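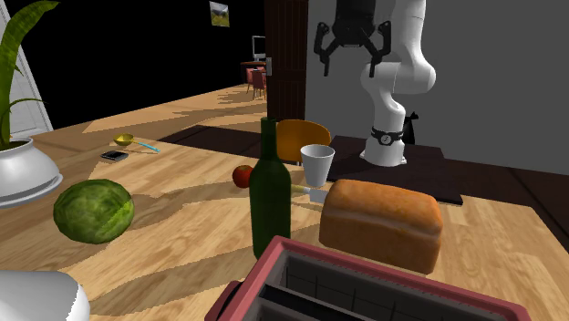 木の天板と灰色の壁、濃い茶色の木の柱(CG)

印刷する | メールで送る

報道関係各位

株式会社ケトラ

木製天板の再仕上げサービス「Fledeck(フレデック)」、12月に受付開始
飲食店、宿泊施設、図書室などで使われているテーブルとカウンターの天板を、買い替えずに直して使うための法人向けサービス

株式会社ケトラ(Ketora、以下「当社」)は、業務用の木製天板を対象とした再仕上げサービス「Fledeck(フレデック)」の受付を12月に開始します。飲食店、宿泊施設、学校、図書室、待合室などで日常的に使われているテーブル、カウンター、作業台の天板をお預かりし、または現地にうかがって、表面の研磨、割れや欠けの補修、再塗装を行います。受付の対象となるのは、開始時点で当社の配送便が通っている17の市と町です。

当社はこれまで、木製家具の製造元や販売店から依頼を受けて修理を請け負ってきました。今回、天板の再仕上げを独立したサービスとし、家具をお使いの事業者から直接ご依頼いただけるようにします。どこで購入した家具か分からない場合や、製造元がすでに廃業している場合もご相談いただけます。

■ サービス開始の背景

木製の天板は、脚や幕板に比べて傷みが早く進みます。飲食店であれば、一日に何度も濡れた布巾で拭かれ、熱い器や冷えたグラスが置かれます。輪じみ、塗膜の白化、手前の縁の塗装はがれは、どの店舗でも見られる傷みです。図書室や学校では、筆記具によるへこみ、テープの跡、椅子の肘掛けが当たる部分のすり減りが多くなります。

こうした傷みの多くは表面にとどまっており、天板の内部まで達しているものは多くありません。当社が前年度に修理で預かった業務用の天板は1,069枚で、そのうち構造上の理由から交換をお勧めしたものはわずかでした。交換となった天板の大半は、長期間にわたって水が入り込み、接着層がはがれていたものです。早い段階で塗膜を直していれば、使い続けられた可能性が高いと考えています。

一方で、事業者の側からは、天板だけを直せることを知らなかった、どこに頼めばよいか分からなかった、見積もりを取るまでに時間がかかる、営業を止める日数が読めない、という声を継続的にいただいていました。特に多かったのは最後の点です。客席のテーブルがそろわない状態では営業できないため、傷んでいると分かっていても手を付けられず、最終的に一式を入れ替えるという流れになりがちでした。

Fledeckはこの点を踏まえ、作業の内容をあらかじめ区分し、区分ごとに預かり期間を決めておく方式をとりました。お申し込みの段階で、いつ引き取り、いつ戻るかをお伝えします。

■ サービスの内容

作業の区分は4つです。

「軽研磨」は、塗膜の表面だけを整え、同じ種類の塗料を薄く重ねる作業です。細かい擦り傷や、つやのむらに適しています。木地には触れないため、色合いはほとんど変わりません。多くの場合、休業日を利用して現地で行います。

「全面再塗装」は、古い塗膜を落とし、木地を出してから塗り直す作業です。輪じみや白化、塗装はがれはこの区分になります。天板は取り外して工房に運びます。経年で濃くなった木の色は、研磨によって一段明るくなります。元の濃さに近づける着色もできますが、完全に同じ色にはなりませんので、事前に端の部分で試し塗りを行い、ご確認いただきます。

「補修を伴う再塗装」は、割れ、欠け、深いへこみ、節の抜けなどがある天板が対象です。割れには同じ樹種の木片を埋め、裏面から契りを入れて開きを止めます。縁の欠けについては、欠けた部分を直線に落として木を継ぎ足す方法と、縁全体をわずかに削って形を整える方法があり、状態を見てご提案します。

「仕立て直し」は、天板の寸法や形を変える作業です。大きな会議用の天板を二枚の小さなテーブルに分ける、カウンターの長さを縮める、角を丸くする、といったご依頼をこの区分で受け付けます。脚の付け替えが必要な場合は、金具の選定を含めてお見積もりします。

預かり期間中に代わりの天板が必要な場合は、貸し出し用の天板をご利用いただけます。貸し出し用の天板は四角形と円形を用意しており、既存の脚に載せて裏面から固定します。脚の形状によっては取り付けられないものがありますので、お申し込みの際に裏面の写真をお送りください。

■ 塗料について

仕上げに使う塗料は、浸透型のオイル、ウレタン、水性の塗料から選んでいただきます。このうちオイルには、当社が共同で調整を進めてきた「Allel(アレル)」を採用します。Allelは植物油を主な成分とし、乾いた後の塗膜が薄く、部分的な塗り直しをしても境目が目立ちにくいことを重視した配合です。

オイル仕上げは木の手触りが残る半面、水や油には塗膜の厚い塗料ほど強くありません。飲食店の客席でオイルをご希望の場合は、日常の拭き方と塗り足しの間隔についてご説明し、ご了承をいただいたうえで作業に入ります。水を多く使うカウンターや、消毒液で頻繁に拭く待合室の天板には、原則としてウレタンをお勧めします。

消毒用のアルコールによる白化のご相談は、ここ数年で目立って増えました。白化した塗膜は、上から塗り重ねても濁りが残ります。軽研磨で取れる浅いものと、全面再塗装が必要なものがあり、写真だけでは判断できないことが多いため、担当者が現物を確認してから区分を決めます。

■ 作業を行う工房

工房での作業は、当社の自社工房と、提携先の木工房Tănase(タナセ)が分担します。Tănaseは無垢材の家具製作と修理を20年続けてきた工房で、割れの補修と木の継ぎ足しを得意としています。「補修を伴う再塗装」と「仕立て直し」は主にTănaseが受け持ち、塗装の最終工程は当社の塗装室に集めて行います。

塗装の工程を一か所に集めたのは、同じ店舗からお預かりした天板の色とつやをそろえるためです。複数回に分けてお預かりする場合も、初回の色見本と塗料の配合を記録として残し、次の回で同じ条件を再現します。記録はご依頼主ごとに保管し、数年後に追加のご依頼をいただいた際にも参照します。

■ お申し込みから納品まで

お申し込みは、当社の受付窓口あてにメールまたは郵送でお願いします。天板の大きさと枚数、使用場所、気になる傷みの位置を書き添えてください。表面と裏面の写真があると、区分の見当を早くお伝えできます。樹種が分からない場合は空欄のままで構いません。

内容を確認後、担当者が日程を調整して現地にうかがいます。現地では天板の反り、含水率、塗膜の種類を調べ、取り外しの可否を確認します。脚と天板が接着されていて外せない場合は、家具ごとお預かりするか、現地での作業に切り替えます。確認にかかる時間は枚数によりますが、営業前の時間帯にも対応します。

見積書には、区分、塗料、預かり期間、貸し出し天板の有無を記載します。ご発注をいただくまで費用は発生しません。ただし、対象地域の外から現地確認をご希望の場合は、交通費をご負担いただきます。

引き取りの際には、天板の裏面に札を取り付け、元の位置と向きを記録します。同じ形のテーブルが並ぶ店舗でも、ねじ穴の位置は一枚ごとにわずかに異なります。元の脚に戻すためにこの記録が必要となりますので、引き取り後に脚の並びを変えないようお願いしています。

納品後はしばらくの間、塗膜が完全に硬くなっていません。ウレタンとオイルでは硬化までの日数が違うため、使い始めの時期と、最初のうちに避けていただきたいことを書いた用紙を天板と一緒にお渡しします。熱いものを直接置くこと、ビニール製の敷物を敷いたままにすることは、どの塗料でも避けてください。

■ お受けできないもの

表面が化粧シートやメラミンの天板は、研磨ができないため対象外です。木目が印刷されたものは見た目では分かりにくく、現地確認の際に対象外と判明することがあります。突板を張った天板はお受けしますが、突板の厚みによっては全面再塗装ができず、軽研磨までとなります。過去に何度か研磨されている突板の場合は、残りの厚みを測ってから可否をお答えします。

石、ガラス、金属が組み込まれた天板は、その部分を取り外せる場合に限りお受けします。文化財に指定されている家具、漆塗りの家具については、専門の工房への依頼をお勧めしています。屋外で使用している天板は、今回の受付には含みません。

個人のお客様からのお申し込みは、当面は受け付けておりません。個人で事業を営む方が店舗や教室で使用している天板は対象となります。

■ 試験運用の結果

当社は受付開始に先立ち、対象地域の飲食店と宿泊施設の協力を得て試験運用を行いました。実際の営業に合わせて引き取りと納品を行い、預かり期間の設定、貸し出し天板の使い勝手、運搬時の保護方法を確認しています。

試験運用で見直した点のひとつが、貸し出し天板の厚みです。当初は厚みのある天板を用意していましたが、肘掛け付きの椅子がテーブルの下に入らなくなるというご指摘があり、薄いものに作り替えました。また、運搬に使う当て布の繊維が、硬化の途中にある塗膜に付着する例がありました。現在は紙を一枚挟み、角だけを当て材で支える方法に変えています。

引き取りの時間帯についても変更しました。昼の営業と夜の営業の間に作業を組んだところ、仕込みの時間と重なり、通路をふさいでしまうことがありました。飲食店の引き取りは、原則として閉店後または休業日とします。早朝をご希望の場合は、搬出口の周辺の状況を確認したうえで決めます。

色の確認方法も課題となりました。工房の照明の下で合わせた色が、電球色の照明を使う店内では赤く見えることがあります。試し塗りの見本は、お使いの場所に持ち込んでご確認いただく手順に統一しました。日中と夜間で照明が変わる店舗では、見本を一日お預けします。

■ 担当者のコメント

株式会社ケトラ 修理事業担当 イム・ボンナム(Bok-nam Lim)
「修理の相談を受けるなかで、天板を捨てる理由が傷みの深さと合っていないことが多いと感じていました。工程としては難しくない直しでも、店を休めないという事情で見送られています。Fledeckでは日程を先に決めることにしました。区分に迷うものもあると思いますが、まずは写真を送っていただければ、直せるかどうかの見当はお答えできます。オイルとウレタンのどちらがよいかというご質問には、拭き方と使う頻度をうかがってからお答えするようにしています。見た目の好みで選ばれて、後で手入れが負担になった例を何度か見ているためです」

木工房Tănase 木工担当 ダグニー・クヴァラン(Dagný Kvaran)
「割れた天板を見ると、以前に誰かが直した跡が残っていることがあります。充填材を詰めただけのものは、季節が変わると縁からまた開きます。木は動くものですから、動く分を残して止める必要があります。今回の取り組みでは、裏面の処置に時間をかけられるように期間を取ってもらいました。お客様の目に触れない側ですが、表の仕上がりが何年もつかは裏で決まる部分が大きいです。直した跡を完全に消すことはできません。どの程度まで目立たなくするかは、ご相談しながら決めたいと思います」

■ 廃材の扱い

交換や仕立て直しで不要になった木材は、状態に応じて補修用の材料として保管します。同じ年代の同じ樹種は新しい材よりも色が合わせやすく、継ぎ足しや埋め木に使えます。ご依頼主が引き取りを希望される場合は、天板と一緒にお返しします。補修に使えない端材は、塗膜の種類を確認して分別し、処理業者に引き渡します。

研磨で出る木粉については、塗膜の粉が混ざるため再利用は行っていません。塗膜を落とした後の木地だけの木粉を分けて集める方法を検討していますが、現時点では実施の時期は決まっていません。

■ 今後の予定

受付開始後は、お申し込みの順に現地確認を行います。年末は飲食店の繁忙期にあたるため、引き取りは年明け以降をご希望になる事業者が多いと見込んでいます。年末年始の休業期間に合わせた作業をご希望の場合は、早めにご連絡ください。工房の塗装室は、気温が下がる時期には乾燥に時間を要するため、冬の間は預かり期間を長めに設定します。

対象地域の拡大は、配送の体制が整い次第、順次お知らせします。学校と図書室については、長期休暇の期間に作業が集中することが予想されるため、別に受付枠を設ける方向で準備を進めています。また、日常の手入れの方法をまとめた冊子を作成中です。冊子はサービスのご利用にかかわらず、ご希望の事業者にお送りします。

■ サービスの概要

名称 Fledeck(フレデック)
内容 業務用木製天板の研磨、補修、再塗装、仕立て直し
対象 飲食店、宿泊施設、学校、図書室、医療機関の待合室、事務所など
受付開始 12月
申し込み方法 メールまたは郵送
費用 現地確認の後に個別にお見積もり
作業場所 自社工房、木工房Tănase、または現地

■ 株式会社ケトラについて

木製家具の修理、塗装、部品の製作を行っています。製造元や販売店からの修理の請け負いを中心に、椅子の座面の張り替え、引き出しや扉の調整、金具の交換にも対応しています。修理の内容と使用した材料を記録し、次の修理に引き継ぐことを基本の方針としています。

■ 本件に関するお問い合わせ

株式会社ケトラ 広報窓口
取材のお申し込み、工房の見学、掲載用の写真については広報窓口で承ります。塗装室の見学は、作業の都合により日時を指定させていただく場合があります。サービスの内容やお見積もりに関するご質問は、Fledeck受付窓口までお願いします。

※記載の内容は発表時点のものです。対象地域、作業の区分、使用する塗料は、予告なく変更することがあります。

関連するお知らせ
・Fledeck 貸し出し用天板の形状について
・オイル仕上げの天板の手入れ 冬の乾燥対策
・木工房Tănaseとの業務提携について
・椅子の座面張り替え 受付再開のお知らせ
・年末年始の営業について

お問い合わせ | プライバシーポリシー | © 株式会社ケトラ | ページの先頭へ戻る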